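# Chapter 8: Working Rules for Hand-Held Demonstration

A robot that learns by demonstration copies what its teachers do, including their bad habits. If one operator pulls a sleeve straight before folding and another drags it across the body, the recordings contain two methods, and the trained system may settle on a poor mixture of both. Written rules keep the teachers consistent.

This chapter deals with rules for two people handling cloth at a shared table. The examples follow the Havport code of practice, drawn up by Duygu Akgül and Gülizar Uçar and later adopted at the Mosora training site. The first edition covered 521 sessions and 3,931 recorded folds. Most of the rejected recordings had faults that could have been caught before the session began.

A garment should be laid out so that its main parts can be told apart. In the shirt below, the yellow-green body, the dark gray sleeve and the blue sleeve are easy to separate by color, and the sleeves extend away from the body. Small creases in the body are acceptable under the code.
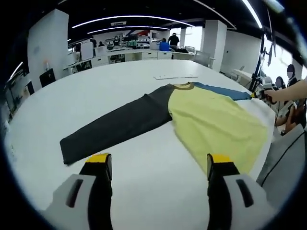
## 8.1 Sharing the Table

When two operators work on one garment, each must know which part the other is handling. The code sets out four rules:

- Agree on the order of moves before either gripper touches the cloth.
- Only one person calls the next move.
- Keep the fingertips clear of the other operator's hand and wrist.
- Stop if a cable crosses the cloth, and move it before going on.

The third rule is the one most often broken. Operators watch the fabric and lose track of each other — especially near the collar, where both may want to grip at once. The code asks the operator who isn't moving to hold the gripper still until called.

Layers need separate attention. Where one part of a garment lies over another, the operator should say which layer is to be gripped. A recording in which the wrong layer is lifted is marked as a fault, even if the final fold looks neat. 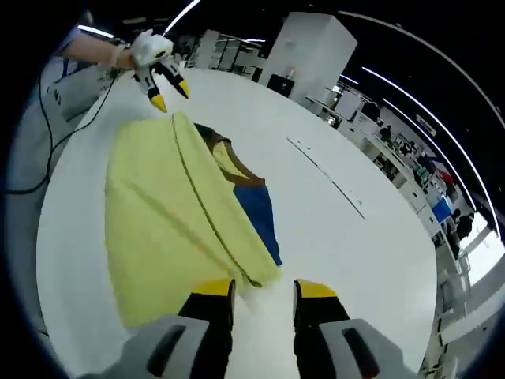
*Figure 8.2. Yellow-green cloth lying over a strip of blue, with two grippers at the table.*

Section 8.2 covers the fault log and the 56 codes used to fill it in.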